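Tips for getting a kitchen practice kit to behave

We have had the Dondach two-arm kitchen package running since October. It is the simulated version, sold by Mernlow as a download with a year of support, and these are the settings and habits that saved us time.

Start with the counter clear. Add food one item at a time and save the layout after each one. A crowded layout loads slowly and is harder to fix.

Do drawers before doors. A bar handle is the easiest thing to learn on. Approach it from below, keep the thumb clear, and stop the pull before the drawer reaches its limit.

Use the hand for handles and small items. Keep the plain gripper for vegetables. Long ones like cucumbers should be picked up at the middle.

Park the arm you aren't using. Most of our bumps came from a forearm left out over the counter.

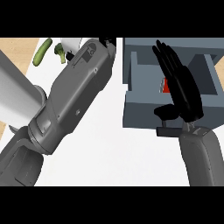
Drop the speed by half when the fingers are near a cabinet front, and put it back up once they are clear. Faith Kinyua found that the default approach height is too low for open drawers. She raised it by 27 mm and we have left it there.

Save your runs by task name, with the date at the end. We had 1,133 of them before we did this and sorting them was a slow job.

Support answers within up to 6 hours. The manual is thin on resets, so ask for the separate sheet.

Page updated 18th August.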